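2월 수요일 오후, 네델(Nedell) 공개일에 다녀왔다. 공동 작업실 건물인데 평소에는 입주사 손님만 들어갈 수 있고, 공개일에는 이름만 적으면 된다. 다음에 갈 사람을 위해 본 것을 순서대로 적어 둔다.

## 가는 길과 접수

정류장에서 내려 창고 건물 사이로 들어가면 간판이 작아서 한 번은 지나치게 된다. 파란 철문 옆 유리문이 입구다. 접수대에서 방문증과 층별 안내지를 받았다. 안내지는 영어뿐이고 방 번호가 실제 문에 붙은 번호와 조금 달랐다. 가방은 맡기지 않아도 되지만 복도가 좁으니 큰 배낭은 두고 가는 편이 낫다.

1층은 티톤(Titton)이 쓴다. 포장용 상자와 종이 칸막이를 소량으로 만드는 곳이다. 칼선 넣는 기계는 돌리지 않았고, 미리 따 놓은 판지를 손으로 접어 보는 자리가 있었다. 접는 순서가 벽에 붙어 있는데 그림이 작아서 옆 사람 손을 보고 따라 했다. 나는 모서리 하나를 거꾸로 접어 다시 폈고, 한 번 꺾인 자리는 끝까지 들떴다. 담당자인 풀겐시오 리바스(Fulgencio Rivas) 씨 말로는 결 방향을 먼저 보면 그런 실수가 줄어든다고 한다. 벽면에는 두께별 견본이 걸려 있고 뒷면에 연필로 메모가 되어 있다. 만져 봐도 된다.

## 2층 작업실

2층은 마라르(Marar)의 방이다. 계단을 올라가면 바로 왼쪽이고, 신발은 갈아 신지 않는다. 안내는 포울 발두르스도티르(Poul Baldursdóttir) 씨가 맡았다. 설명은 짧게 끝났고 그 뒤로는 각자 돌아보는 식이었다.

작업대에서 제일 오래 본 것은 바닥에 깔린 짙은 회색 판이다. 무광이라 물건 색이 잘 살아난다. 얕은 판지 상자와 작은 연두색 큐브 정도만 놓여도 멀리서 바로 구분이 됐다. 집에서 쓰는 내 책상은 나뭇결이 진해서 작은 부품을 떨어뜨리면 한참 찾는데, 이런 판을 한 장 깔면 나을 것 같다.
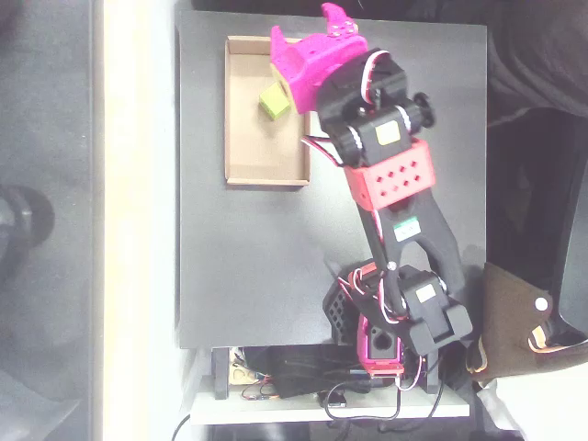
2층 작업대. 판지 상자 안에 연두색 큐브가 살짝 기울어 있다.

상자는 벽이 낮아서 옆에 서서도 안이 들여다보였다. 1층에서 접어 본 것과 견주게 되는데, 내가 접은 것은 벽이 더 높고 안쪽이 어두웠다. 작은 물건을 담아 둘 거라면 낮은 쪽이 쓰기 편하겠다. 뚜껑만 따로 모아 두었다가 트레이로 쓰는 사람이 많다는 얘기도 들었다. 나도 신발 상자 뚜껑을 그렇게 쓴다.

조명에 대해 물어본 사람이 있었다. 발두르스도티르 씨는 판을 고를 때 반사를 먼저 본다고 답했다. 무광이어도 빛이 닿으면 군데군데 허옇게 뜨니, 살 때 견본을 받아 자기 방 불빛 아래에 놓아 보라는 것이다. 가격은 묻지 못했다. 자르는 것은 재단집에 맡긴다고 한다. 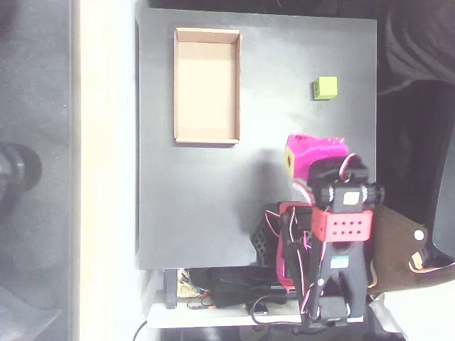

정리 방식도 볼만했다. 판 위에는 지금 다루는 것만 올리고, 나머지는 선반 쪽으로 내려놓는다. 그래서 선반은 꽤 복잡하다. 천으로 된 검은 케이스 옆으로 전선 달린 작은 기판까지 한 줄에 같이 있었다. 공구나 케이스에 자리를 정해 두었느냐고 물으니 대충만 정해 두고 하루 끝에 한 번 맞춘다고 했다. 나는 자리를 너무 잘게 나누었다가 며칠 만에 포기한 적이 있어서 이 정도가 맞는 것 같다.

작업대 앞은 두 명이 나란히 서면 꽉 찬다. 사람이 몰릴 때는 복도에서 잠깐 기다려야 했다. 의자는 없었다.

## 게르네티 매점

건물 뒤편에 게르네티(Gernetti)라는 매점이 있다. 커피와 샌드위치를 팔고, 한쪽 선반에서 입주사들이 남긴 자투리 종이와 판지를 묶음으로 판다. 묶음마다 크기가 제각각이라 뒤적여 봐야 한다. 회색 두꺼운 종이를 한 묶음 샀는데 집에 와서 보니 한 장은 귀퉁이가 눌려 있었다. 쓰는 데 지장은 없다. 커피는 진한 편이고 자리는 창가가 낫다.

## 참고할 것

- 전체를 도는 데 70분 걸렸다. 매점에 앉아 있던 시간은 뺐다.
- 1층 접기 자리는 오후 늦게 재료가 떨어졌다. 먼저 들르는 게 좋다.
- 사진은 두 층 모두 찍어도 된다. 플래시는 쓰지 말라고 한다.
- 화장실은 1층에만 있다.
- 승강기는 화물용이라 방문객은 계단으로 다녀야 한다. 난간이 한쪽뿐이다.
- 방문증은 나갈 때 반납한다. 나는 목에 건 채로 정류장까지 갔다가 되돌아왔다.

다음 공개일 일정은 접수대 옆 게시판에 붙는다고 한다. 그날은 아직 비어 있었다.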